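Ticket 2759
Subtitles drift, then vanish, second half of feature
Opened: 2022-08-18
Site: Wragg, screen two
Status: open, workaround in place
Priority: high (public show tonight)

Problem as reported by front of house: Spanish dialogue feature, English subs. Fine for the first hour. After the dinner party scene the subs start coming in late, then later. By the train station they are a full line behind. Last part of the film no subs at all. Several people asked for their money back, got passes instead.

Player is Beltico, the older box, not the one in screen one. Subtitle file came from Skenico, separate from the picture. Print is the restored version, supplied by Linau.

Checked first thing:
- Same file on the screen one player. Same drift. So not the box.
- Swapped the drive. No change.
- Restarted, reloaded playlist. No change.
- Took the trailers off the front, in case the offset was coming from there. No change, put them back.

Opened the subtitle file in a text editor. 3245 lines of text in it, timings look normal at the top. First entry lands right on the first word of dialogue. Scrolled to the dinner party. Timings still look sensible on paper, but they don't match what is on screen.

Played reel three with the window up next to it. Cut after the dinner party is different. Restored version has a longer walk home, two shots I don't remember from the old one, and the argument on the stairs starts later. So subs should be EARLY, not late?? Watched it again. Walk home is longer but the phone call before it is gone. Net result is shorter. Ok, makes sense, subs late.
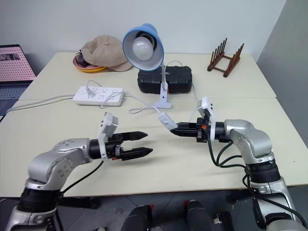 Odile Farrant
Projection and Playback

Update, after lunch. Skenico support replied. They say the file was made for the theatrical cut and nobody told them about the restoration. Asked for a new one. They can do it but not today, no date given.

Linau says the restored version ships with its own subs and we should of had them on the drive. Looked again. There is a folder, it has French and Italian in it, no English. Sent them a screen grab of the folder. Waiting.

Meanwhile fixing by hand. Split the file at the dinner party, shifted everything after it. Good until the train station, then off again by 17 frames. Another trim there. Split again, shifted again. Now holds through the beach.

The missing subs at the end are a seperate thing. Last 284 lines have a broken timecode, hour field is blank, player just skips them. Filled in the hour. They show up now. The letter she reads aloud still has italics tags printing on screen as text, took those out.

Ran the last two reels with the sound on. Subs in sync as far as I can tell by ear, my Spanish is not great. One line in the kitchen belongs to a scene that isn't in this version, deleted it.

Do not overwrite the file on screen two when the Skenico one comes in. Name for the fixed one ends in _handfix. Original kept in the June folder with the other retrospective stuff.

Still to do:
- full run before doors, not just the last two reels
- English subs from Linau, chase tomorrow if no answer
- check the other two titles in the season, same supplier, might be same problem
- tell front of house it's ok to sell for tonight

Leaving open til the full run is done.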